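`tabletop-smalls` is a set of short notes and labels covering small-object work on a tabletop: picking up, handing over, setting down, putting away. Shagufta Usmani maintains it. Version notes are at the bottom.

Read the limits section before you use any of it. I've watched people take a label set like this one, skip to the download, and come back in July asking why "put away" means three different things.

## What's in it

- 2000 labeled clips, each tagged with one main object and one activity
- 237 object names, after merging
- 18 activity names
- 9 surface names, the least reliable column in the whole file

The object list leans heavily toward hand tools and desk clutter. Screwdrivers are everywhere. If you want kitchen items, the Soomro list has more of them, though I have doubts about how that one was cleaned.

## Object names

Names are plain and lowercase: `screwdriver`, `tape`, `spoon`, `clip`. Color goes in its own column and describes the largest colored part. For a screwdriver that nearly always means the handle, so a blue handle with a red tip is `blue`, and the red is lost unless the labeler wrote it in the free text. I argued for two color columns and was told it would slow labeling down. Maybe so. I haven't seen numbers either way.

`translucent` is a yes/no flag. Treat it with suspicion. Some labelers marked anything shiny, and the first batch from Ulavbridge has it set to `no` on every single row, including the ones where the free text says "see-through."

Anything a labeler couldn't name is `small_object`. This is the right answer more often than people like. Early on there was pressure to get rid of it, and the result was a pile of confident guesses: erasers that were blocks, blocks that were caps. We put `small_object` back. If a thing is mostly hidden by whatever is holding it, leave it there.

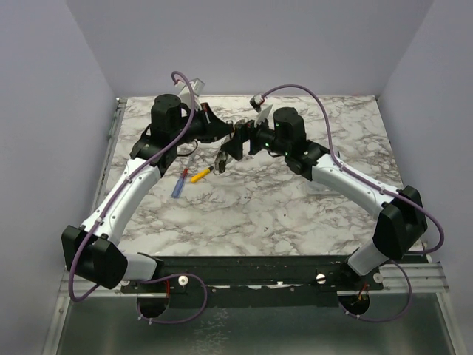
The same caution goes for activities. `hold` and `touch` are separate labels, and in a single still they can be impossible to tell apart. `hand_over` is worse, since it claims something about a before and an after. It should only be used when the whole clip has been watched from start to finish. I spot-checked the early rows and found plenty where it plainly hadn't been.

## Surfaces

| label | meant to cover |
|---|---|
| `marble_pattern` | anything that looks like marble, real or printed |
| `wood_pattern` | same idea |
| `plain_light` | white, cream, pale gray |
| `plain_dark` | black, navy, dark gray |
| `mat` | anything laid over the table |
| `cloth` | towels, tablecloths, bedding |
| `metal` | bare metal only |
| `glass` | clear or frosted |
| `other` | please explain in free text |

Note the word *pattern*. A labeler looking at a white and gray top can't know what it's made of, so the label doesn't say. Older rows used `marble` and `wood`, and those were renamed in bulk without a second look.

The `cloth` rows nearly all come from the Futonberg set, where things were sorted on top of a folded blanket. They behave differently from the rest. Small tools sink in, lean, and roll less. Drop those rows if you care about where an object comes to rest.

## Position

Free text, written from the viewer's side: "near the center," "left of the jar," "pointing up and to the right." There is no agreed rule for what counts as "near." Tallness tried to turn these notes into a grid last year and gave up partway. Their half-finished column is still in the file as `pos_grid`. Don't use it.

## Limits

- One main object per clip. A second tool lying on the table may not be recorded at all.
- `put_away` covers a drawer, a box, and in some batches just the edge of the table.
- No sizes. "Small" was whatever the labeler felt was small.
- Agreement between labelers was never measured properly. A figure has been passed around; I can't find where it came from, so it's not printed here.

I wouldn't use this to claim that anything is good at tidying. It's fine for checking whether a description of a tabletop is in the right neighborhood.

## Changes

- **0.4** `small_object` restored. Surface labels renamed.
- **0.3** Merged duplicate object names (`screw driver`, `screwdriver`, `driver`). A few golf-related rows got swept in with `driver` and may still be there.
- **0.2** Color column added.
- **0.1** First upload.

Corrections go to Shagufta Usmani. Send the row number and the current label along with the fix.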